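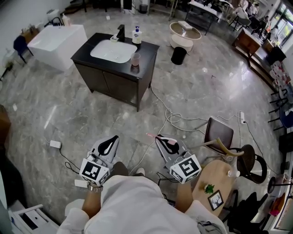 Does the tracker need to see every marker on a gripper at once to report a pose?

One readable marker face is enough for Wirkent to report something, but treat a pose from a single face with suspicion. A small square seen nearly head-on can fit two different tilts almost equally well, and the solver picks one. Two faces of the same block usually settle the matter.

4. Checking marker tracking before you record

This section assumes Wirkent is installed and both grippers appear in the device list. If only one appears, go back to section 3. Restarting the program a second time rarely helps.

4.1 Load the block layout

1. Open Tracking, then Blocks.
2. Choose the layout file for the left block and press Load.
3. Repeat for the right block. The two blocks look alike and their files do not. Compare the marker numbers in the file with those on the block.
4. Set the marker size by hand. The installer fills in a default, and it is only a default. Measure one black square from edge to edge with a caliper and type in what you get.

Caution: A wrong marker size gives a smooth, steady, believable path at the wrong distance. Wirkent shows no warning for this. The status light stays green.

4.2 Set the rate and the filter

1. Set the tracking rate to 30 frames per second. Higher rates are offered in the menu, but on most laptops the solver drops frames to keep up and fills the gaps by interpolation.
2. Turn Smoothing off for all of section 4. You want to see the jitter.
3. Set Hold Last Pose to 2 frames. The older default was much longer and made a lost block look like a hand holding still.

4.3 Run the still test

1. Set both grippers down with at least two marker faces of each block toward the camera.
2. Press Still Test and keep clear until the counter reaches 299. The first frame is numbered 0, so this gives ten seconds of data.
3. Open the plot for each block. Look at rotation first. A trace that jumps between two levels is the two-tilt problem described at the start of this section.
4. Turn the block a little and repeat. If the jump remains with two faces in view, suspect the layout file.

Note: The test prints a Quality score out of 100. We have seen a score of 80 on a block loaded with the wrong file. The score measures how well the corners were found in the picture and says nothing of whether the pose is right. Use the plots.

4.4 Run the reach test

1. Hold one gripper in each hand and stretch both arms forward, as you would at the start of a task.
2. Turn each wrist slowly, palm up and palm down.
3. Pick up something light and thin, such as a toothbrush, and carry it across in front of you.
4. Stop and open the dropout list. Short gaps during fast turns are normal. A gap at the same wrist angle every time means the markers are being hidden or turned away there. Plan the task to avoid that angle.

Caution: Check cable slack before step 1. Route loops away from your feet and from the path of the blocks.

4.5 About automatic calibration

The Auto button in the Planton exporter claims to replace 4.3 and 4.4. It fits an offset between block and jaw tip from whatever motion it is given, and it will accept motion that cannot fix the answer. Run both tests first, then Auto if you like, and compare its offset with the one in the layout file. If they disagree, keep the file value and measure the block again.

Continue with section 5, Jaw width.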